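Dromon whiteboard trial

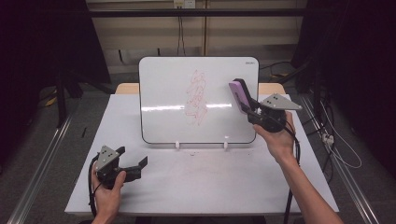
The Dromon whiteboard trial is a long-running comparison of hand-held grippers, carried out at the Itcombe workshop in Kaltirville. It is one of several tabletop trials in the Dromon series, and probably the best loved of them, partly because it needs so little equipment and partly because almost everybody has wiped a whiteboard at some point and has opinions on how it ought to be done. An operator works with a gripper in each hand, and the board is cleaned with an eraser held in the jaws of one of them. The movements are recorded and later played back on a pair of robot arms, so that the same gripper can be judged both in a person's hand and at the end of a machine.

Background

The trial grew out of an older set of pick-and-place tests, which used blocks and cups and had become a little too easy. Most of the grippers under comparison could lift a cup without any fuss, and the scores bunched up so closely at the top that they were hard to use. Wiping asks for something different. The fingers have to keep hold of the eraser while it is pushed sideways against a flat surface, and the pressure has to stay fairly even from one end of a stroke to the other – too little and the ink stays put, too much and the board slides or tips back. A small standing board was chosen over one fixed to a wall for exactly that reason, as it punishes a heavy hand.

Procedure

Each run begins with marks drawn on the board in dry-erase marker. Red is the usual color, though black and green have been used as well. The operator picks up the eraser with one gripper and wipes until satisfied or until the time allowed runs out. The second gripper is free to steady the board, and operators differ a good deal in how much they use it. Some keep it on the frame the whole time, while others hardly bring it into play until the board begins to shift.

A full session is made up of 115 runs, split between the grippers being compared, with a pause to clean the finger pads whenever the operator changes hardware. Eraser dust on the pads was an early source of confusion, and a few of the first sessions had to be thrown out because of it.

Grippers compared

The published comparison covers 8 grippers. The Crichton pattern, a two-finger design with parallel jaws, serves as the baseline and is the one newcomers are usually handed first. The others vary in finger length, pad material and the stiffness of the trigger. Cabled models were preferred for the main sessions, as the battery-powered ones were heavier in the hand and tired people out over an afternoon.

Results

The collection held 1,569 recorded runs when it was last revised, on 27 November 2024. Of these, 552 were made with the Crichton pattern. Longer fingers did well on the upper part of the board but tended to let the eraser twist, and softer pads held it more steadily at the cost of wearing out sooner. Played back on the arms, nearly every gripper lost some ground, mostly on strokes that changed direction quickly.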